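# Recolha de grãos secos em superfície plana: comparação de pás de lixo

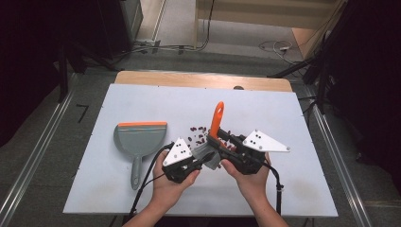 *Figura 1. Pá cinzenta com rebordo de borracha laranja e grãos de feijão vermelho espalhados sobre a placa branca.*

Autores: Bastian Brandes, Thanakorn Meesuk
Entrega: ter., 24 de maio

## 1. Objetivo

Medir a massa de feijão que fica na superfície após a recolha com pá e verificar se o rebordo de borracha reduz esse resíduo. O trabalho dá seguimento ao ensaio preliminar de março, feito com arroz, cujos resultados foram rejeitados por erro de tara na balança.

## 2. Material

- Placa branca retangular, assente na horizontal sobre o tampo de madeira clara da mesa. Apresenta riscos superficiais ligeiros e furos de parafuso junto às margens.
- Pá A: plástico cinzento, cabo comprido com furo para pendurar, rebordo de borracha laranja.
- Pá B: mesma largura útil, sem rebordo.
- Feijão vermelho seco, 84 g por ensaio.
- Balança com resolução de 0,1 g.

## 3. Procedimento

1. Limpar a placa com pano seco.
2. Verter o feijão no centro, de uma altura de 8 cm.
3. Encostar a pá à placa e recolher em três passagens, sempre no mesmo sentido.
4. Pesar o resíduo.

Foram feitos cinco ensaios por pá. Os grãos caídos fora da placa contam como resíduo.

## 4. Resultados

| Pá | Resíduo médio (g) | Máximo (g) |
|---|---|---|
| A | 0,9 | 1,4 |
| B | 3,2 | 5,1 |

Com a pá B, a maior parte do resíduo ficou alinhada ao longo da aresta frontal. Com a pá A restaram sobretudo grãos isolados, afastados da mancha principal.

## 5. Discussão

A diferença é superior à dispersão observada entre ensaios. O ângulo da pá não foi controlado e constitui a principal fonte de erro. Os furos da margem não retiveram grãos, dado o seu diâmetro reduzido. Falta repetir a série com lentilha e com o ângulo fixado por calço.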